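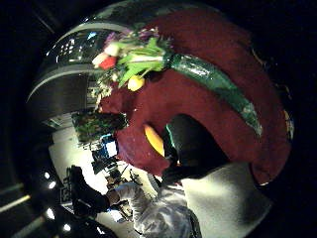 About Tivesero

Tivesero looks after hand-held gripper tools and the small robot cells that use the same fingers and camera. We started in February with one bench at Briltberg and now have 146 tools on our service list. Most belong to labs, training schools and packing firms.

A tool that comes in for service gets the same treatment every time. We take off the fingers, clean the slides, check the screws and replace any worn pads. The lens is wiped and inspected under a lamp. Then we run 1000 open and close cycles on the bench and look at the play in the jaws again. If it has grown, the tool goes back to the start.

Wide-angle cameras need their own check. The view is round and bends heavily toward the rim, so a lens that has shifted slightly in its mount can spoil a setup. We calibrate with a printed board in 13 positions and send the results back with the tool.

Setup visits take up to 35 minutes per tool. We fit the fingers, set the grip width and show your staff how to change pads. Soft goods such as felt, cut flowers and wrapped stems need a lighter grip setting, and we set that with your own items.

Spare parts are kept at our Iwasaki store. Zovness, our booking system, shows where your tool is in the line.

Page updated July 21, 2026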